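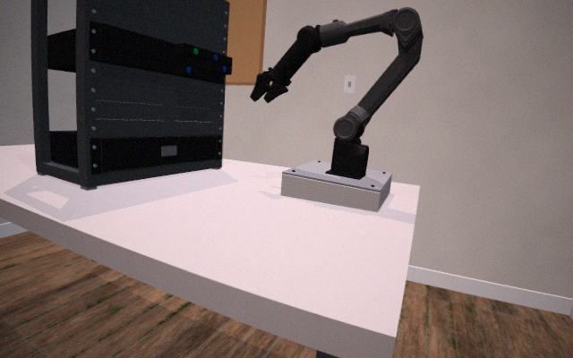 Bench Arm Questions

We've gathered the things people ask us most, at open evenings and by email, about the arm build at the Pranbridge shared workshop. If you've been following along from home, welcome, and please keep the questions coming – we really do enjoy them. Last updated 2018-06-30.

What are you building, exactly?

A bench arm that can work beside an equipment rack on the same table. The project is called Starnura, and the hope is that it will one day press a button, pull a small cable and put it back again while the rest of us are busy at the lathe. We're a good way from the cable part.

Why start in simulation?

Our first real arm met our first real shelf at full speed, and the shelf won. These days every new move gets tried on the simulated bench before anyone touches a power switch. We've logged 1,062 simulated runs so far, and you can be quite careless in there, which is a lovely way to learn.

Do I need to model my whole room?

Goodness, no. You need the table, the base, the arm and whatever stands close enough to be bumped. We got carried away and ended up with plank flooring, a baseboard and even a switch on the wall, mostly because it was raining that weekend and we were having such a nice time. The rack is the piece to measure properly. Ours goes up well past where you'd naturally stop measuring, so bring the long tape.

How is the arm held down?

In the model it sits on a low block with a bolt at each corner of the top plate, and we'd suggest much the same at home. Clamps are fine for an afternoon, but they creep. If your table is thin, put a second board underneath and go right through both.

How close can the rack be?

Closer than we first thought, though it depends on how your elbow bends. With the elbow up high and the wrist reaching back down, the gripper can hang in the gap between rack and base, and that's the pose we like to start from. Try it with the fingers open and nothing in them before you ask for anything clever. We keep the speed limit at 57 in the settings file (the scale runs to 300) until a move has gone through cleanly a few times over.

Do the lights on the rack mean anything?

On the simulated one, the green light and the blue ones are there for looking at. We'd like the camera code to learn to find them, and that's a job for July.

What did it cost?

We set aside $2,000 for the real arm and its mounting, and a fair bit of that went on a power supply we now know we didn't need. The joints came from Grorham as a mixed box of seconds. If you're buying, ask about backlash first – we forgot to, and spent many evenings shimming.

What is Tu?

Tu is our little scheduling program. It lines up moves, checks them against the model, and refuses to send anything that passes through the table. It also refuses some perfectly good moves, and we're working on that.

Can I come and try it?

Please do! Anyone who has done the workshop safety hour can run the simulation on the office computer, and we'll happily sit with you the first time. For the real arm you'll want closed shoes, tied-back hair and one of us at the stop button. Bring your own base drawings if you have them, even if they're only pencil on the back of an envelope.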